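Oct 30, 2026 - linens and small items, bedroom at Lurorcombe

Carried on with the laundry sort. The big pastel sheet stays on the bed for now, still creased, and the small knits get picked off it one by one before anything is folded. Sheet last, same order as in August.

Basket tally before starting: 33 small pieces, 2 pillowcases. Pillowcases went straight to the Gaseck shelf. Anything cream or white goes in its own pile - the last mixed load came out gray and I don't want to repeat that.

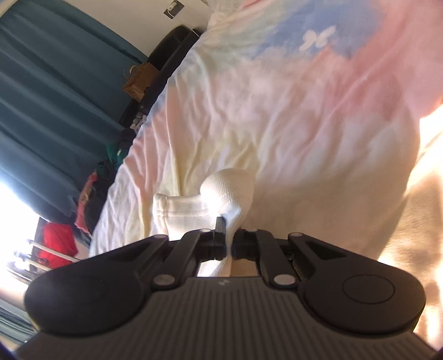 Augustina Adjei asked whether the knits should be paired at the bed or left until they reach the drawer. She would do it at the bed, as singles get lost once they are in the drawer, and she wants the odd ones kept in a bag until the next wash.

Agreed, pairing at the bed from now on. Odd ones go in the Skistard bag on the door hook.

Folding the sheet alone is still awkward. Tried corners into corners, then thirds, and it came out lumpy on one side. Second try was better with the long edge lined up first. Shelf is 24 inches deep so thirds should fit.

To do: label for the cream pile, return the Afridi hamper, check the curtain hem.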